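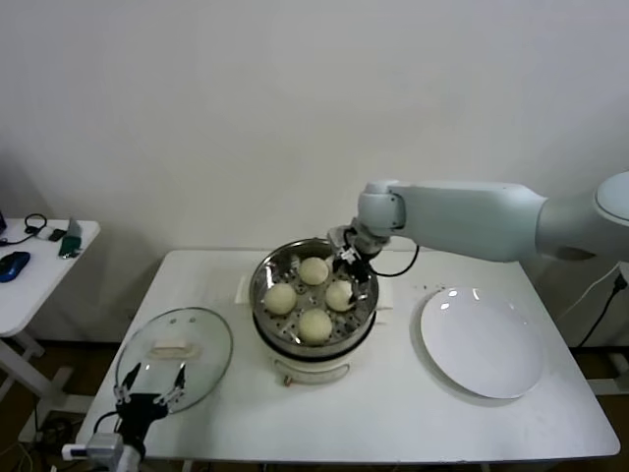 Steamed buns on the perforated tray of an electric steamer.

The Flundell dough mixer, after a winter and a spring of use
Review by Janelle Abella

I put off buying a proper dough mixer for years. My mother kneaded everything by hand at the kitchen table with the radio going, and I had a notion that I ought to do the same, until my wrists started disagreeing with me (I'm 61, they've earned it). So I paid $296 for the Flundell, the smaller of the two sizes, and I've had it running most weeks ever since. Rye, cinnamon rolls, pizza, bun dough, one ill-advised panettone.

First the good part, and it's very good! The dough comes out lovely. My regular sandwich loaf uses 586 grams of flour, and the Flundell brings it together in the time it takes me to wash up the measuring cups and find the lid for the butter dish. The hook has a slight twist near the bottom that picks up the dry bits my old hand mixer always left behind. Soft, low-water doughs, the kind you want for buns, are where cheap mixers usually whine and get hot, and this one just lumbers along.

The bowl is heavier than I'd like. I can lift it full, but I do it with both hands and a little prayer, and I wish they'd given it a second handle. The locking lever was stiff when it arrived and has loosened up nicely. There's a plastic splash guard too, which I used twice and then put in the cupboard over the fridge, where I expect it will stay.

Noise: on the two lowest speeds I can hold a phone conversation next to it. On the top speed the dog leaves. I hardly ever need the top speed for dough, so the dog and I have come to terms.

Small batches are the weak spot. A half recipe of bun dough tends to ride up the hook and go round and round like a child on a swing, and you have to stop and push it down. With a full batch, 733 grams of dough once everything is in, I've had no trouble at all. I now make the full amount and freeze half of it, shaped, on a tray.
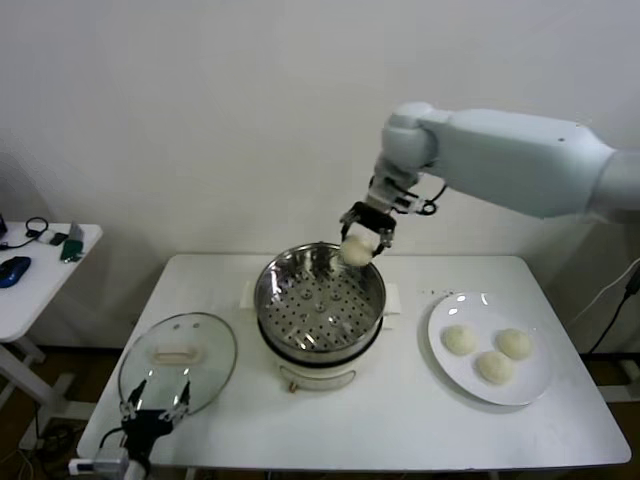

Lieselotte Hinrichs writes: I had the same climbing problem with mine and cured it by holding back a third of the flour until the rest had come together. Also, go easy on the oil at the start. My bowl lock never did loosen, though, so I think you got a better one than I did.

Thank you, Lieselotte! I tried holding the flour back over the weekend and the half batch behaved much better, with only one stop to scrape. I'm sorry about your lock. Mine took a good month of use, and I did put a tiny dab of food-safe grease on the pin.

Would I buy it again? Yes, at that price, and I'd still choose the small one. If you bake for a crowd, look at the bigger bowl, but measure under your cabinets first. My sister didn't, and hers lives on the laundry room shelf.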